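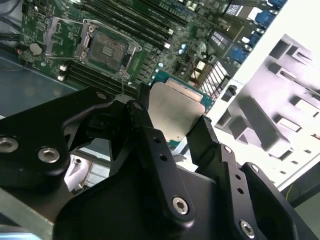
I put off building this computer for two years, and then did the whole thing in one long evening with a pot of coffee and a sandwich I forgot to eat.

My old desktop was a hand-me-down from my cousin, and it had gotten to the point where opening a spreadsheet and a music player together made it wheeze like a bulldog on a staircase. I kept saying I'd replace it. I kept buying other stuff instead (a bike rack, a very nice lamp). Then in April it shut itself off in the middle of a video call with my boss, and I went upstairs and started a parts list that same night.

So! The budget was 900 dollars. I want you to know that I really did believe in that number. The final total was $1,084, and I can tell you where it went: a bigger drive than I needed, a quieter cooler than I needed, and a case from Dikov that I picked mostly because the front panel comes off without a screwdriver. I don't regret the case. I regret the drive a little.

A few of you asked after my last post which part is the scariest, and it's the processor, easily. Everything else in a computer you can shove a bit. Memory wants a good firm push, the big power plug wants an even firmer one, and the case will take whatever you give it. The processor goes down into its socket with no pushing at all, and the first time I did one, years ago, I held my breath so long I saw spots.

What I do now is get everything ready before I pick the chip up. Lever out and up, load plate open, phone on the other side of the room. I read the page in the motherboard manual twice, even if I've read it before, and I find the corner marker on the chip and the matching one on the socket and say out loud which corner it is. My wife thinks this is hilarious. Then I hold the chip by its edges, keep my fingers away from the gold contacts, and lower it flat. If it's sitting right it just sort of settles. If it isn't, lift it straight back up and look again. Don't slide it around to find the spot! The contacts in there are tiny, and sliding is how you end up paying for a second board.

Closing the lever is the other bit that gets people. It takes more force than seems reasonable, and sometimes there's a crunchy little noise, and on my first build I stopped halfway and went to look up whether I'd just ruined everything. I hadn't. If the chip is seated properly, a stiff lever is pretty normal. If it feels really wrong, open it up and check the corner marker again.

After that it was all downhill, mostly. The memory went in with two nice clicks. I bought two sticks for a board with four slots, figuring I'd add more someday, and then put them in the wrong pair. The manual tells you which two to use and I was feeling too pleased with myself to look. Out they came and in they went again.

The cooler was where I lost the most time. I got a Wainwright one with a backplate, and the backplate has to be held behind the board while you start the screws from the front, which is a job for three hands. I called Kieran Kettle, who has built maybe a dozen of these and lives close enough to feel guilty. He told me to lay the board on top of a stack of paperbacks so the backplate stayed put. It worked great. He also told me I'd used too much thermal paste, over the phone, just from how I described it. He was right, so I wiped it off and started over with a blob like a small pea.

Cables, I'm not going to talk about. The side panel is on and it closes. That's the nicest thing I can say about them.

It was past 11 when I finally plugged it in and hit the power button, and absolutely nothing happened. I sat there. I pushed it again. I took the side panel off and stared at the fans for a while. Then I reached around back and flipped the switch on the power supply, and it lit right up, and I yelled loud enough to wake the dog.

It's been running since then with no trouble. It's so quiet that I keep checking whether it's on. Startup takes just long enough to sit down, and I've moved all my photos over from the old Drusiva external drive, which had been making a clicking noise I was choosing not to hear. The old desktop is in the hall closet until I wipe it, and after that my nephew wants it for parts.

Next up is the desk itself. It wobbles, and now that there's something decent sitting on it I notice every time I type. I've got my eye on a secondhand one over in Betside if the seller ever writes me back. If anybody has a good trick for hiding a power strip under a desk with no lip on the back, please leave it in the comments, I've already tried the sticky hooks.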